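Gunberg pilot turns roof tile rubble into paving for the market lane

The tile works at Gunberg closed before most of its current residents moved in, but the heap it left behind is still there. Broken roof tiles, misfired ridge pieces and kiln brick lie in a bank along the north side of the yard, up to the height of the loading dock in places. The town has paid twice to have it surveyed for removal. Both times the quote came back higher than the value of the land.

Kyu-ri Jeon, an architect with the design office Moon, proposed leaving the material where it is and using it up on site. Her plan crushes the tile, grades it, and presses it with a lime binder into pavers and low wall blocks. The first batch has now been made, and it will go into the lane that connects the yard to the covered market. 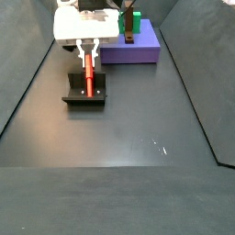 The lane was chosen for practical reasons. It is short, it floods every spring, and the town already owns it from end to end. The existing asphalt sheds water toward the market doors. The new pavers will be set on open joints over a gravel bed, so rain can drain down through the surface and into a trench on the yard side.

Pressing was done by Enar, a small block maker that normally works with quarry dust. Its owner, Jinlong Liao, said the tile behaved better than he thought it would once the dust was screened out. The fine material took up too much water and left the edges weak. With the dust removed, the blocks came out of the mold with clean corners and could be stacked the next morning.

Enar has pressed 3,756 pavers so far. The lane needs nearly all of them, and the remainder will be kept in the yard for repairs. Another 500 wall blocks were made from the coarser grade. They are heavier than a standard garden block, and two people are needed to place the corner pieces.

What the blocks will build

Most of the wall blocks are meant for a low seating wall at the market end of the lane. The wall turns once, at the old weighbridge, and steps down with the slope. Jeon's office worked out the layout using loose blocks on a base before any drawings were issued, and the step at the weighbridge was moved as a result. It now falls between two drain covers and no longer sits on top of one.

Color has been the main subject of discussion. The tile is a mix of orange, brown and a dark gray from the overfired pieces, and no two batches match. Shopkeepers on the lane were shown a panel of finished pavers in March and asked if they wanted them sorted. The majority preferred them mixed. Deok-su Ko, who runs the hardware store, asked for a plain strip outside his door so that customers can see the edge of the step, and the plan now includes one.

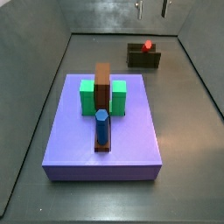 Costs and schedule

The pavers cost more to make than concrete ones would cost to buy. The difference narrows once the price of hauling the rubble away is counted, and the town's engineer, Montri Thepsuriya, has asked for both figures to be shown side by side in the final report. He also wants one winter of use before any more streets are considered. Freeze damage is his main concern, along with how the joints hold up under delivery vans.

Work on the lane will be done in two halves so the market can stay open. Deliveries will come in from the yard side while the lower half is up. The contractor, Wemeo, expects each half to take 8 working days if the weather holds - longer if the old drain turns out to be broken where it passes under the weighbridge.

The heap itself will not look much smaller. This first run used only the loose tile at the front, which could be reached with a small loader. The kiln brick behind it is harder and will have to be tested separately, as some of it has a glaze that may not bond with lime. Jae-in Jin of the town planning office said that testing will start after the lane is finished.

Residents who want to see the pavers before they go down can visit the yard office on Wednesday from 4 p.m. to 7 p.m. The sample panel is by the gate. Please wear closed shoes, and use the footpath entrance while the loader is working.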